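Inicio > Galerías > Casa y ropa > El lavadero

El lavadero de la casa Stomthorpe

Publicado el 2026-06-14
Textos: Edeltraud Schwerdtfeger

La casa Stomthorpe tiene 14 habitaciones en alquiler y un solo lavadero, en la planta baja, al fondo del pasillo que da al patio. Por ahí pasa casi toda la ropa de la casa: la de los inquilinos, las sábanas de las habitaciones que se desocupan, los trapos de la cocina común y las cortinas dos veces al año. La galería está dedicada a ese cuarto y a lo que se hace en él. La preparamos para los que llegan en septiembre y para los antiguos residentes que nos escriben de vez en cuando preguntando si todo sigue igual.

El cuarto

El lavadero mide 3 metros de ancho y es bastante más largo que ancho. Hasta la reforma fue despensa, y por eso conserva la ventana alta y el suelo con una ligera caída hacia el desagüe. La pared del fondo se pintó de blanco el año pasado. Las otras dos siguen con el azulejo de siempre, al que le faltan algunas piezas que no hemos encontrado iguales en ningún almacén.

La instalación de agua la hizo Kosel cuando se cambiaron las tuberías. Cada máquina tiene su propia llave de paso, a la altura de la cintura. Conviene saber dónde están antes de que hagan falta. La llave general se encuentra fuera, en el armario del contador, y la copia de esa puerta está en la oficina.

La luz se enciende con un pulsador y se apaga sola. Benedikt Wunderlich, que vive en la segunda planta, pidió que se alargara el tiempo porque se quedaba a oscuras doblando las sábanas. Se alargó. Sigue siendo corto para quien tiene que planchar, y en ese caso hay que volver a pulsar.

Cargar y descargar

La lavadora se carga por delante. La puerta se abre hacia la derecha y gira del todo, de modo que hay sitio para meter los dos brazos. La ropa de color claro y la oscura se lavan juntas más a menudo de lo que recomiendan las etiquetas, sobre todo a final de semana, cuando hay cola. El filtro se limpia cada mes y lo que aparece se deja en un plato encima de la repisa: monedas, horquillas, algún botón.

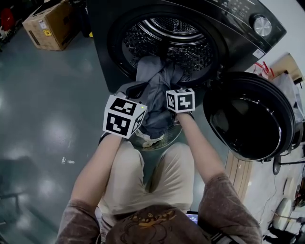 Ropa azul grisácea y azul marino, con un paño blanco arrugado, en la boca del tambor.

El tambor es de acero perforado y la junta, de goma negra. La goma hay que secarla con un trapo al terminar el último lavado del día, también por dentro del pliegue, donde se quedan los calcetines pequeños y la pelusa. La puerta se deja entornada durante la noche. En invierno se cerraba por costumbre y en febrero hubo que cambiar una junta por el moho. El recambio tardó 18 días en llegar y durante ese tiempo muchos fueron a la lavandería de la calle de abajo.

Para la ropa corriente usamos el programa de 40 grados. Las toallas de cocina van aparte y a más temperatura. Lo de lana se lava a mano en la pila, y quien prefiera meterlo en la máquina lo hace por su cuenta y riesgo, como ya saben dos jerséis de la casa que acabaron en el cesto de los trapos.

El detergente

El detergente en polvo se compra para todos y se guarda en el armario de la izquierda, en un bidón con tapa de la marca Lunex. Dentro hay un vaso con una raya marcada. Con llenarlo hasta la raya es suficiente para una carga completa. Para media carga, la mitad. El agua de la zona es dura y hubo quien defendía echar más, pero la ropa salía con cercos blancos y se volvió a la medida de antes.

El suavizante no se compra en común. Cada uno trae el suyo, con el nombre escrito en la botella, y lo deja en el estante de arriba. Las botellas sin nombre se retiran al final del verano.

La pila

Es la pieza más antigua del cuarto. Estaba ya en la despensa y tiene dos senos, uno hondo y otro con tabla de frotar. El grifo gotea un poco cuando se cierra sin apretar. Se usa para la lana, para las manchas que piden jabón y cepillo y para lavar zapatillas de deporte, que no se admiten en la máquina.

Junto a la pila hay jabón en pastilla y un cepillo de cerdas duras. El cepillo de uñas es para las uñas.

Tender

En el patio hay cuerdas para unos cuantos juegos de sábanas. Se tiende por el lado de la tapia, que recibe sol desde media mañana, y se deja libre la cuerda que cruza delante de la puerta de la cocina. Cuando llueve se tiende en el pasillo, en los tendederos plegables de Meinecke. Son ligeros y caben detrás de la puerta, aunque el más viejo tiene una varilla suelta y conviene cargarlo solo con ropa pequeña.

Las pinzas son comunes. Se guardan en la bolsa de tela colgada del gancho y tienen que volver a ella. Las que se quedan en la cuerda se estropean con el sol y luego se rompen al abrirlas.

Doblar y recoger

La mesa de doblar está debajo de la ventana. Es una mesa larga que venía del comedor y a la que se le cortaron un poco las patas. Las sábanas bajeras se doblan entre dos personas si hay alguien cerca. Las de la casa llevan una marca de hilo rojo en una esquina y se guardan en el armario del pasillo por tamaños, las individuales abajo.

La ropa que aparece seca y sin dueño pasa al cesto de mimbre. Se queda allí hasta fin de mes y después se lleva al ropero del barrio. En el último reparto iban una bata, varios calcetines desparejados y una funda de almohada bordada que alguien reclamó al día siguiente. Se pudo recuperar.

Turnos

La hoja de turnos está clavada detrás de la puerta. Cada persona puede apuntarse hasta 3 veces por semana. Si la máquina ha terminado y no aparece el que la puso, se espera un cuarto de hora y luego se puede sacar la ropa y dejarla en un barreño limpio, encima de la mesa, nunca en el suelo.

No se lava después de las diez de la noche. La habitación que queda encima está ocupada todo el año y el centrifugado se nota.

Los avisos de averías se anotan en el cuaderno de la oficina, con la hora y el programa que estaba puesto.

Galería anterior: La escalera y el portal
Galería siguiente: La cocina común
Volver a Casa y ropa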